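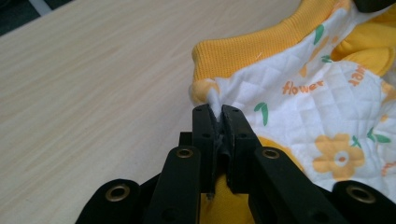 Quilted child's garment, on the table.

Laundry room inspection, Flolivach building, Thu 5 June

1. Dryer lint screens: FAIL. Four dryers, one clean screen. The other three could be knitted into a fifth dryer.
2. Vent duct to outside wall: PASS. Flap opens and shuts. Bird nest gone — the bird has been back to look.
3. Extinguisher: PASS, tag good through July. Please stop hanging socks on it.

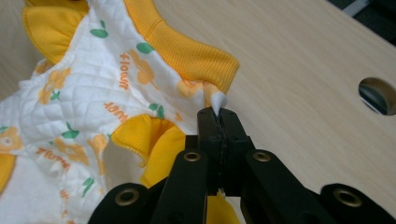 4. Floor drain: FAIL. Grate missing one screw, same as last time, and the time before that.
5. Exit path: 28 inches clear at the folding end. Sign asks for more. Move the Cultamex soap drums.
6. Washer hoses: PASS, except unit 484, which has a bulge I did not enjoy. Shut off and tagged.

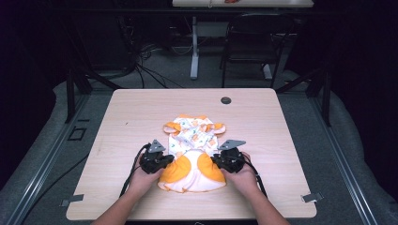 Ouali replied that the hose for 484 is on order and that the drums were only ever meant to be there overnight.

7. Recheck items 1, 4 and 5 before the room reopens.

We use cookies to improve your visit. Accept | Manage settings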